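Fruit sitting right on the tablecloth, or does everyone use a bowl?

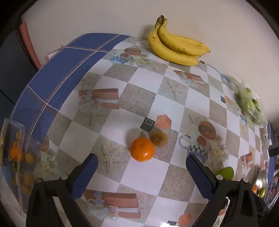
Kitchen & Dining > Table Linens

oatjar21
Tablecloth is the printed kind from Flovard, glossy, wipes down fine. Squares with shells and starfish, mugs of bread rolls, gift boxes with blue ribbons. It was the only one left in the length I needed. My question is about the fruit. I keep bananas against the wall and whatever else I bought goes in front of them. Mostly no bowl. My sister-in-law says the fruit will mark the cloth and I should get a basket. Has anyone had fruit mark a coated cloth?

perrinlow
Yes, once. A banana went too far while we were away and left a brown ring. Came up mostly with dish soap and baking soda. You can still find it if you know where to look.

mudroom58
Never had it happen with citrus or kiwi. Bananas are the only ones I'd watch. Yours have freckles already so I'd eat those in the next day or two.

oatjar21
They get eaten. Freckled is how we like them.

tansy_b
I'd move the bananas away from the kiwi unless you want the kiwi to soften faster. Otherwise leave it all where it is. A bowl just hides the one at the bottom that's going bad.

perrinlow
Disagree on the bowl. A wide shallow one doesn't hide anything. I have a wire one from Jutesetti and I can see every piece. Fruit on the table rolls, too. Tangerines especially.

tansy_b
Mine don't roll. The table is level.

perrinlow
Mine is not.

mudroom58
Wire bowls leave dents in anything soft. I gave mine away in April and went back to a plate.

keel_and_co
What I'd worry about is the wall. Bananas pushed up against white paint, the stem end will scuff it sooner or later. Ours has a gray line at that height and it doesn't wash off. Pull them forward a hand's width.

oatjar21
Hadn't thought about the wall. It's flat paint so it probably would mark. I'll move them.

keel_and_co
Flat paint is the worst for it. We redid that strip in a satin and it wipes now.

hallie500
Different question, how is the Flovard cloth holding up? I had a Nerno one and the coating cracked along the table edge in 4 months. The print wore off where my arm goes.

oatjar21
Had it since last fall. No cracks. There's a dull patch by my chair but I put hot plates down without a mat, so that one is on me.

hallie500
OK, might try it. Do they have anything plainer? I couldn't do shells and bread rolls on the same cloth.

oatjar21
There was a gray stripe. It was sold out in long.

tansy_b
I like the bread rolls.

mudroom58
Hallie, Bedoya sells it off the roll if you want plain. You cut it yourself. No hem, so it curls a little at the corners for the first week.

hallie500
Does the curl go flat without ironing?

mudroom58
Yes. Put books on the corners overnight. Don't iron it, the coating will stick.

perrinlow
Back to the fruit. If you don't want a bowl, a cork trivet under the bananas would save the cloth. You wouldn't need anything under the rest.

oatjar21
I have a trivet in the drawer. Will try that and tell my sister-in-law it counts as a basket.

keel_and_co
Still move them off the wall.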